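Dry Sweeping to Replace Daily Mopping at Hurkadholm Hall

Tudthorpe, 27 May 2024

The exercise room at Hurkadholm Hall has a new floor-care routine. Daily wet mopping, in use since the room opened, ends this week. A broom and dustpan will be used after every session, with one damp clean on Friday night.

The change follows a floor survey in March by Morgan, the flooring contractor. It recorded swollen joints at 2 places along the north wall and put the cause down to standing water. The room measures 920 square feet. Replacing the whole floor was quoted at $1,753, and the hall's upkeep budget for the year is $1,000.

Litter goes into a clear plastic dustpan held flat on the floor, with the broom head drawn up to its lip.
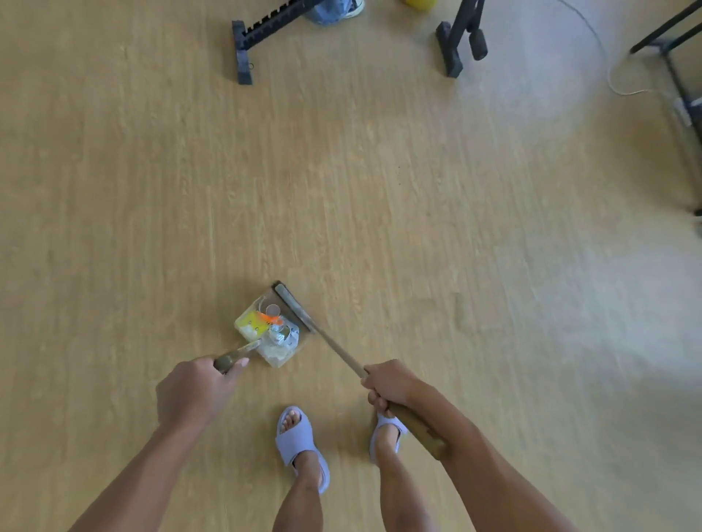 What gets swept up

Most of the waste is small packaging. Wrappers, scraps of paper and plastic lids make up a typical load, and grit comes in on shoes. Grit is the main concern for the floor finish, and the new sheet of instructions calls for short strokes along the grain. The pan is emptied before it is full so that light plastic does not slide back out over the open edge.

A long-handled broom was kept over a powered sweeper, which would not fit between the benches. The handle is held low for the last strokes into the pan.
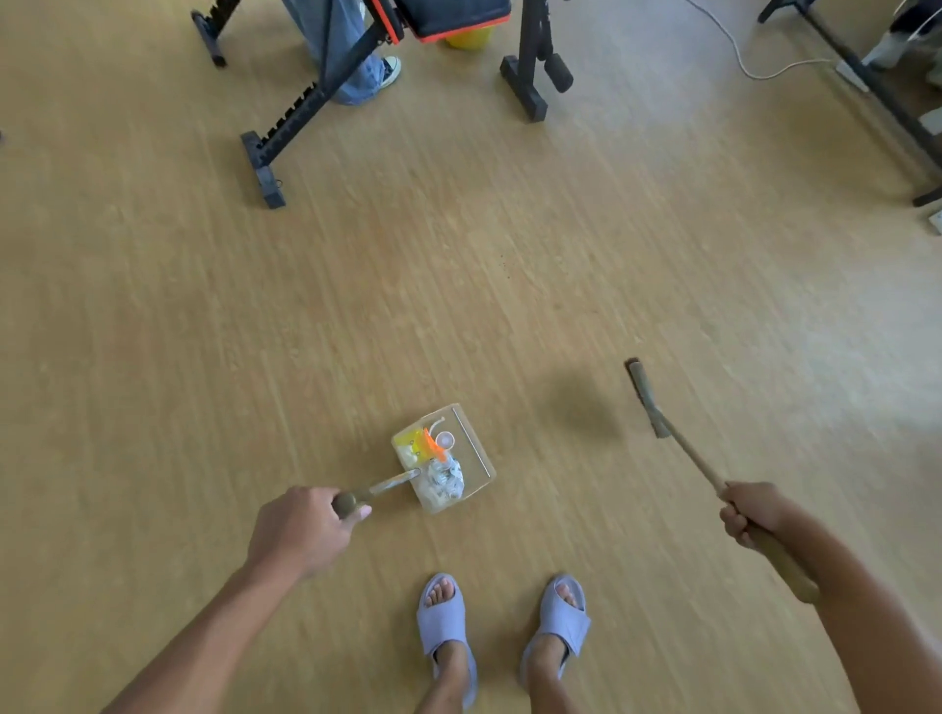
Nia Rees asked whether one damp clean a week would be enough in winter, when the parking lot is muddy. Wyn Humphreys replied that a second one could be added from November, provided the mop is wrung out fully and the floor is dry before lights-out.

Equipment stays in place during the sweep. Users are asked to check for bottle caps and their plastic rings, which roll or skid ahead of the broom and end up on the floor just beyond the pan. Fine dirt is taken last, in a separate pass.
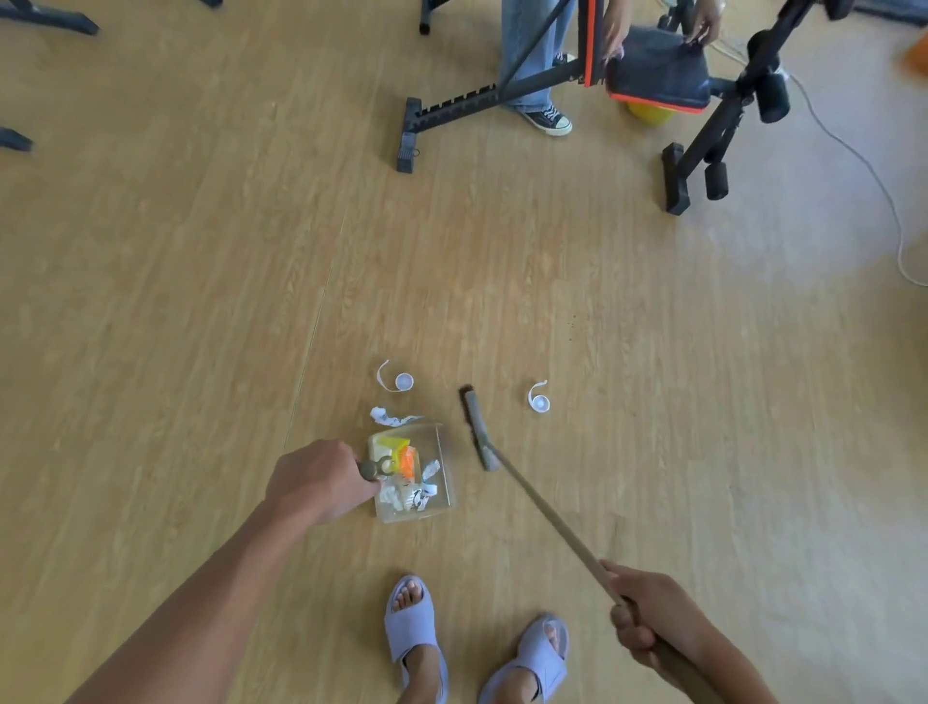
Schedule and contacts

Sweeping is done at the end of each booking by the group leaving the room. The Friday clean starts at 9 p.m. and uses Tusix floor cleaner, diluted as marked on the bottle. Loose boards or raised joints should be reported to Eirlys Prydderch at the hall office. Morgan will measure the north wall joints again in the fall.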